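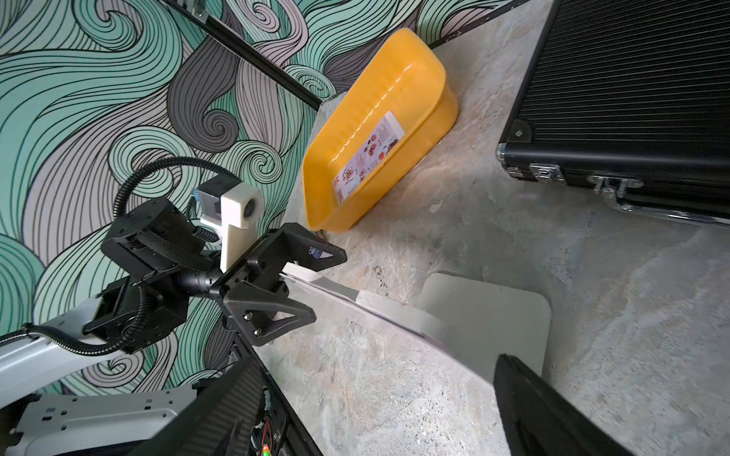 Llevo toda la semana pensando en las membrilleras del pueblo y en que por fin me toca contaros cómo hago la carne de membrillo, que me lo habéis pedido varios por privado y siempre digo que sí y luego se me pasa. Va hilo, y aviso que me enrollo. Lo primero es tener dónde dejar la fruta, y para eso lo mejor es un barreño hondo y alargado, de plástico, como el amarillo, con el borde grueso para agarrarlo bien cuando pesa. El mío lleva todavía la etiqueta blanca pegada por dentro y ahí seguirá, que soy incapaz de quitar una etiqueta entera.

Los membrillos son de Jallero, de una finquita con cuatro hileras de árboles que dan al camino. Este año han venido feos, con manchas y mucha pelusa, pero con un olor que se te mete en el coche y no se va en días (y yo encantada, oye).

La pelusa se quita frotando con un paño húmedo. Sin jabón ni estropajo, con paciencia y la radio puesta. Mi abuela los frotaba con las manos debajo del grifo y salían igual de limpios, así que haced lo que os pida el cuerpo.

Yo los cuezo enteros y con piel. Ya sé que hay quien los pela en crudo, y lo respeto muchísimo, pero a mí me gusta conservar los dedos. Agua que los cubra, fuego medio, y cuando el cuchillo entra sin pelearse, fuera.

Una vez templados se pelan casi solos. Se quita el corazón, se pesa la pulpa y aquí viene la discusión familiar de cada otoño: el azúcar. En casa se ponía el mismo peso de azúcar que de fruta. Yo he ido bajando y esta vez, para 2770 gramos de pulpa, he puesto bastante menos, y el zumo de dos limones.

Luego toca remover. Cuchara larga y manga larga, por favor, que eso escupe como un volcán y quema de verdad. El color va cambiando despacito, de un amarillo paliducho a ese naranja tostado tan bonito, y cuando la cuchara deja camino en el fondo ya casi está.

Han salido 5 moldes. Dos se quedan aquí, uno va para mi hermana, que pone el queso, y los otros los guardo en la nevera tapados con papel de horno para noviembre, cuando nos juntamos todos en Turkmont y no hay quien encuentre postre que guste a los mayores y a los niños.

Ah, y el agua de cocer no la tiréis! Con las pieles, los corazones y un poco de azúcar se hace una jalea preciosa. Mañana os cuento las cantidades, que las tengo apuntadas en un sobre y ahora mismo no sé en qué cajón está el sobre.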